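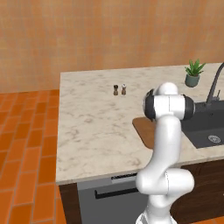
Image credit: Anitha Achari / Plurna

Ordering from Narnico Wines & Spirits - your questions answered
Last updated 24/07/2021

We do love a chat in the shop, but we know plenty of you order from home, so we have gathered up the things we're asked most often. If yours isn't covered, ring us or drop us a line and one of us will get back to you, usually the same day.

How much is delivery?
It costs 990p, whether you send for one bottle or a whole case, and it's free once your basket goes over £200. Gift boxes count towards that total, which people are often pleased to hear!

Can I taste before I buy?
You can, and we'd be delighted to have you. There are always a few bottles open at the counter, mostly rums and brandies, and Aravind Iyengar will happily talk you through them for as long as you've got (do leave yourself a bit of time).

What is the Ulier, and why does it keep selling out?
It's our pear brandy, made in small batches at a family orchard. The last batch came to 225 bottles and they went very quickly indeed. Ask to go on the list and we'll write to you before the next lot goes on sale.

My bottle has arrived with a damaged cork. What now?
Oh dear, we're sorry! Keep the bottle upright, hold on to the packaging and send us a picture of the cork. We'll post a replacement or give you your money back, whichever you'd like.

How should I keep an opened bottle?
Standing up, with the stopper in firmly, somewhere cool and out of the sun. Spirits will be good for months - sherry and vermouth are happier in the fridge and best finished within a few weeks.

Do you ask for proof of age?
Yes, every time, at the door as well as in the shop. Our oldest regular is 91 and rather enjoys being asked.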